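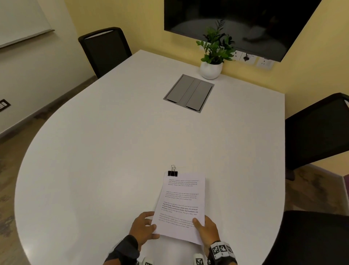 Erkska parish plan goes out for comment

Residents of Erkska have until 9th April to send in their views on the draft parish plan, which sets out where new homes, footpaths and parking could go over the next seven years.

The draft was agreed by the parish council in March after two public meetings, both held at the Flolter Rooms. It suggests six small sites for housing, most of them along the Hashemi Road side of the village, and asks that the fields behind the church be left as they are.

Setareh Yazdani, who chairs the council, said the main complaint at both meetings had been traffic.

"People told us they can't cross by the shop at school time," she said. "The houses matter, and we'll talk about them, but the crossing came up again and again."

The plan asks the county for a crossing and a lower speed limit between the shop and the bridge. The county has not yet said whether it would pay for either.

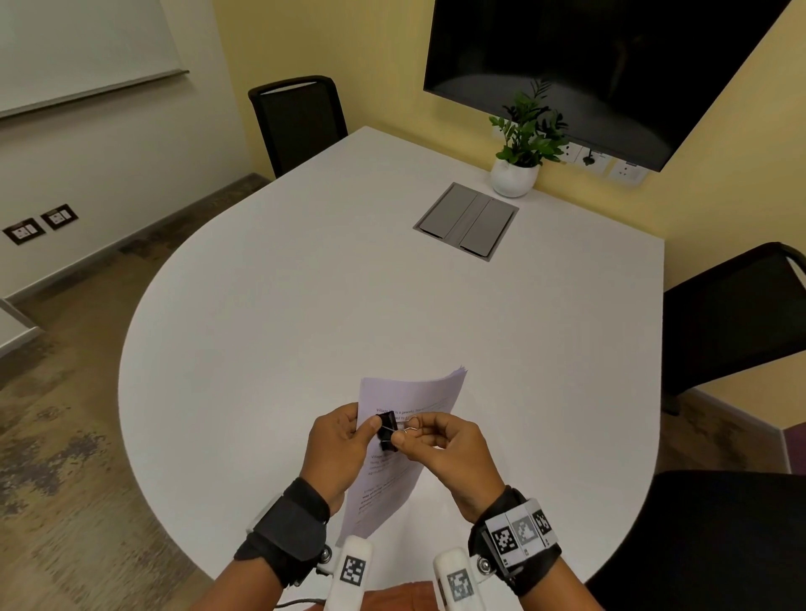
A clip held over pages at the meeting table.

Parking is likely to be the most argued-over part. The draft would take nine spaces from the green and put them behind the old Skevetti bakery, a short walk away. Shop owners have asked for a time limit on the spaces that remain. Some people living next to the bakery site are against the move and want the land kept for allotments – the council says there may be room for both if the access lane is widened.

There is less disagreement over the footpaths. The riverside path, closed since the bank slipped, would be moved uphill and given a gravel surface. Two stiles on the route to the mill would be replaced with gates so that pushchairs can get through.

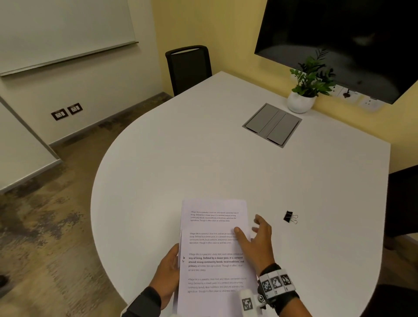 Going through a set of printed pages.

Paper copies can be read at the library and the Flolter Rooms during normal opening hours. Large-print copies can be requested from the parish clerk.

Comments should be made in writing and must include a name and postcode. They can be handed in at the library desk or posted to the clerk. The council will publish a summary of the replies before it votes on a final version, and any change to the housing sites would go to a further public meeting first.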